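Jul 20, 2020

My sister forwarded me one of those articles again. The headline said that people who keep a gratitude journal sleep better, and her note said "you should try this!!" I have slept badly since June, so I could hardly be offended. I read the article twice and then went looking for the study behind it, and that took most of an evening I could have spent sleeping.

The article didn't link to the study. It linked to another article, which linked to a press release from an outfit called Brultero. Brultero sells a journaling app. The press release did name a paper, and the paper was free to read, so I'll give them that much.

The study had 53 people in it. They were college students, and they got course credit for taking part. Half of them wrote down things they were thankful for every night and the other half wrote nothing at all. Two weeks later everyone filled in a form about how well they thought they'd been sleeping. The thankful group gave themselves slightly better scores.

I have a few problems with this.

First, the comparison. One group had a bedtime routine and the other had none. If you sat me down every night with a notebook and a pen and made me put my phone in a drawer, I'd probably sleep better too, and I could be writing out the bus timetable. You'd want a third group doing some dull writing task before you said a word about gratitude. The authors mention this themselves, near the end, in a paragraph that none of the articles seem to have reached.

Second, everyone knew what they were doing and could guess what the researchers hoped to hear. Ask a nineteen-year-old who has been told to feel thankful for two weeks whether she's doing better, and she is going to be polite about it. I would be.

Third, what got measured was what people said about their sleep. I'm not against asking people. But I once wore a sleep tracker for a month and my own reports had almost nothing to do with it (I don't fully trust the tracker either, for what it's worth). On nights I'd have sworn I was awake until four, it had me out cold by one. Somebody was wrong.

I wrote to Blair Rennie about it, who taught the statistics course I took as an adult and still puts up with my emails. Blair's answer was shorter than my question. With a group that small, the scores would have to differ by a lot before you could tell a real effect from the ordinary wobble between people, and these differed by a little. Blair also asked how many other things were on the form. I went back and checked. The students had answered questions about mood, appetite, stress, friendships and concentration too, and sleep was the one that came out. Measure enough things and one of them will usually oblige you.

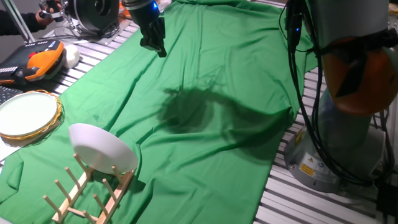

## What I'd want to see before buying the notebook

A bigger group, obviously. Blair suggested 400 as a starting point and thought even that might be stingy for an effect this small. I'd like people of different ages, including some who have jobs and kids and bad backs. I'd like the researchers to write down ahead of time which result they're after, somewhere public, so they can't go shopping for one afterward.

And I'd like someone else to do it over. There is one attempt that I could find, from a group called the Ntuli Sleep Project, and it got no difference between gratitude and a plain diary. Both groups said they slept a bit better than before. I haven't seen an article about that one. "Writing anything down may help slightly, or maybe it was just the passage of time" is a hard headline to sell.

To be fair to the other side, a diary costs next to nothing and I can't see it hurting anybody. A friend of mine in Vikstead has kept a thankfulness list for years and swears by it, and she is a more pleasant person than I am. If you like doing it, do it. What bothers me is the word "proven," which showed up in the app's ad and then in my sister's second message. A small study with a small result is a reason to run another study. It got turned into a subscription somewhere between the lab and my inbox.

I also don't love what it says to people who sleep badly for actual reasons, like pain or night shifts or money. Being told you haven't been thankful enough is a strange thing to hear at three in the morning.

For the record, I did try it. I'm not a monster. I did two weeks with a notebook from the drugstore, and I slept well for the first five nights and terribly for the rest, which included a heat wave and the neighbors' new dog. I draw no conclusions from this and neither should you. My sister says I wasn't doing it sincerely.

If anyone has read the longer follow-up paper, the Prendadska one, please leave a note in the comments. I can only get at the summary, and the full thing costs 50 dollars.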